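Trivinham Makers Board > Robots & Automation > Papers and results

Thread: Block chaining from wrist cameras only, does the Lakell result hold up?

gearmutt
Read the Lakell writeup over breakfast. The claim is that a policy trained on 1691 demos, wrist views only, no overhead camera, can lay blocks end to end in a chain. They report it beats their overhead baseline. I have spent two years bolting cameras to ceilings, so naturally I hope they're wrong.

plinth_77
I read it too. The baseline got 20 demos' worth of tuning and the wrist model got a summer. Of course it won.

gearmutt
That's my kind of cynicism. Did you find the success criterion? I went through it twice.

plinth_77
Appendix. A joint counts if the two ends touch. Angle between blocks isn't scored at all, so a chain that wanders off like a drunk garden hose gets full marks.

oddtorque
I think you're both being unfair. Contact is the hard part. Anyone who has tried to butt one block against another without shoving the whole row across the table will give them that. Scoring straightness would mostly measure how good your calibration is.

plinth_77
Then call it "block touching" and I'll go home happy.

Vorkance_fan
We're trying the same setup on our cell, with the Lục code for the policy and our own demos. Training takes around 6 hours on one card if the card is in a good mood. My main gripe is that the wrist view loses the rest of the chain whenever the gripper gets low. The paper gives this one sentence and moves on, whistling.

oddtorque
They use 4 past steps as memory. Did you keep that?

Vorkance_fan
Kept it. Dropped it. Put it back. I have opinions but no numbers, so I qualify as a reviewer. Two wrist views from our cell:
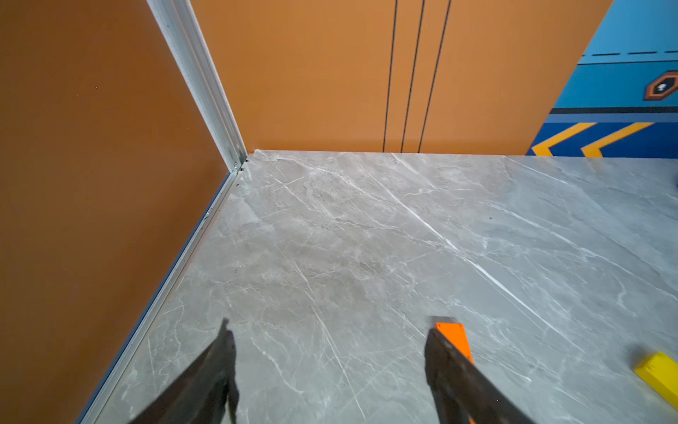
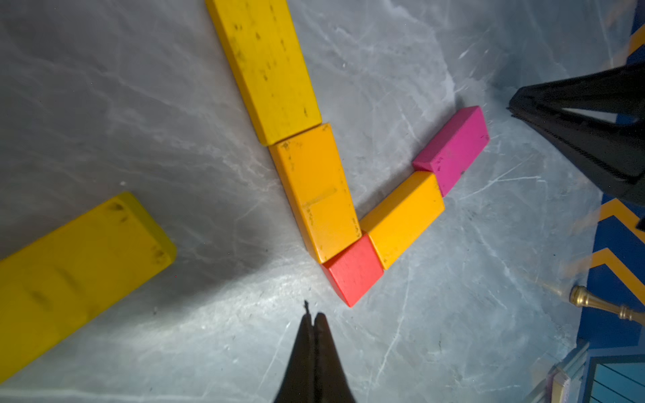

Marble-pattern surface in both. The bent chain is in the second one.

gearmutt
So that second one passes, going by the appendix? It has a corner in it you could park a bike in.

Vorkance_fan
Going by the appendix, the bend costs nothing. I'd fail it if the task were a straight line.

oddtorque
The task isn't a straight line. You two keep grading an exam they didn't sit.

plinth_77
They picked the exam. Anyway, what would change my mind is the same policy with blocks it never saw in training, and the angles written down. Two columns in a table.

Vorkance_fan
I can do the angles. New blocks will have to wait until June, the saw is booked.

gearmutt
Post the failures too please. The paper has one failure picture and it's suspiciously photogenic.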